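Date: 2019-10-06
From: Alina Roman
To: Plestimlow Share Table list
Subject: Re: Bread, bowls and the green mats

On the list, Pralex Street wrote:

> Can someone settle the bowls question before the October tables?
> We were told one bowl per mat, two pieces of bread per bowl, and
> then someone else said plates. Also, are the cutting mats meant
> to be cut on? Ours look brand new and I'd like to keep it that way.
> And where does knitwear go?

Taking these out of order, as is my habit.

The mats are for cutting on. That is why they are called cutting mats. I realise they are a nice green and that it feels a bit like drawing in a library book, but the tables cost us $141 to have refinished and the mats are there to take the knife marks on their behalf. Wipe them down after, and please don't lean them on the heater to dry. We had one do that at Zabala and it now rocks like a boat.

Bowls: yes, bowls. Plates were my idea and I withdraw it. Bread slides off a plate the minute anyone reaches across, and a bowl has sides.

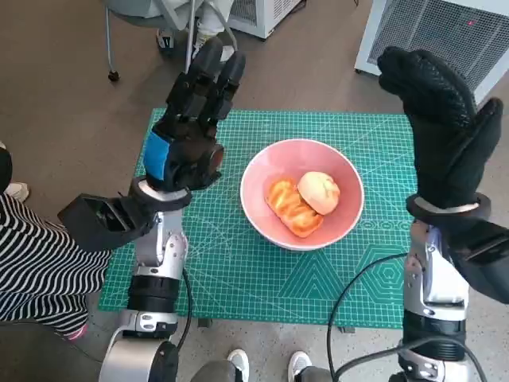
Two pieces is the right amount for one bowl. Three and people start building towers. If you want colour on the table, use the pink ceramic ones and leave the white enamel ones in the cupboard, where their chips can be admired in private. I have 98 bowls on the list for the whole network, so if your branch has somehow ended up with more than its share, I'm not cross, I'd just like to hear from you by Friday.

Paper bags are in the Veltis box. There were 400 in it and I would love to find out how long that lasts when people don't take a handful home for their school lunches.

Knitwear goes over by the cubbies, folded, heavy things at the bottom. Jumpers shouldn't hang from anything for a whole day – ribbed ones especially, they grow a good hand's width in the arms and then only suit the very tall. Anything with a pattern that sheds can go in its own bag. The navy ribbing is popular every year and I expect a polite scuffle.

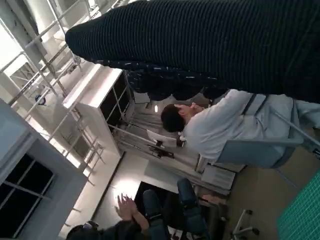

Navy ribbed knit up close, white cubbies behind.

One last thing for Pralex Street: you asked in the same thread about chairs. Bring your own cushions if you're sitting a full shift. I did the full shift last time and my back has opinions.

Alina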